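Plenia Can Shelving Set: data card and house rules

Posted in January by the Plenia data desk

Search this site Enter keywords Go

# What this is

Plenia is a set of 3,000 recorded episodes of robot arms moving soda cans between a table and a raised shelf. This card covers what is in it and the rules it was recorded under. Read the rules with some doubt. We wrote them, we also checked them, and that is a weak arrangement.

# Scope

Cans on a mat, a low shelf, arms mounted at the table. If your product handles glass or open drinks, nothing in this set speaks to it.
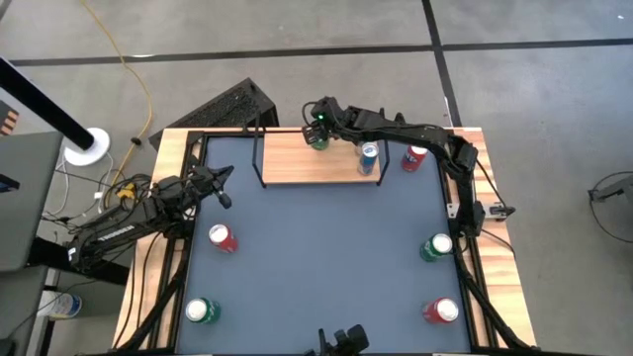 Rule 1 covers the work zone, and it is the rule we trust least. Sutcliffe, the checklist we started from, accepts floor tape as a boundary. We have black tape on the concrete and it marks a line well enough, but tape stops neither a person nor an arm. Please don't cite it as a safeguard. Cables get the same treatment: the rule says "managed," and a yellow one still crosses the floor on its way to the table.

# Labels

Each episode carries one task label and one outcome label. The outcome is "can on shelf, upright" or it is a fail. We dropped the "partial" label after 607 episodes had it and no two reviewers used it the same way.

Rule 2: a tilted can is logged as tilted, even when a finger is resting against it. Annotators like to call that a grasp – it may be one, but contact alone doesn't prove it. 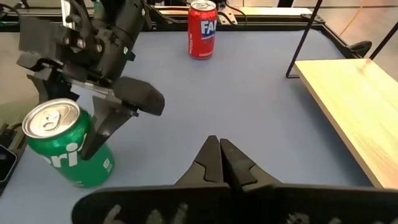 # Reset and spacing

1. Set the cans by hand with the arms paused.
2. Vary the colors and positions between episodes.
3. Stop after 400 episodes and check the cameras again.

Bimix users asked for a fixed clearance between cans. We declined, and the scores they want to compare would look better than they should.
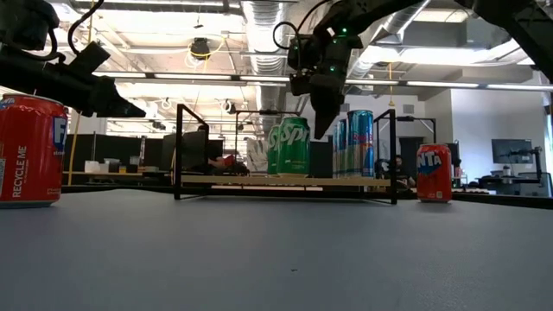

Rule 3 is about mixed stock. A policy trained on one can shape will pass a demo and tell you very little. The tall slim Red Bull cans share the shelf with Sprite cans here, and a grip height chosen for one shape should be tested again on the other. Claims of "general can handling" need both, reported separately.

# Known problems

- Rule 1 has no outside audit.
- Room lighting is not controlled.
- Version 6 renamed the outcome field. Old loaders fail without a warning.

Recent items
Castusus loader notes
Bimix score sheet, revised
Why we stopped using "partial"
Sutcliffe checklist: open complaints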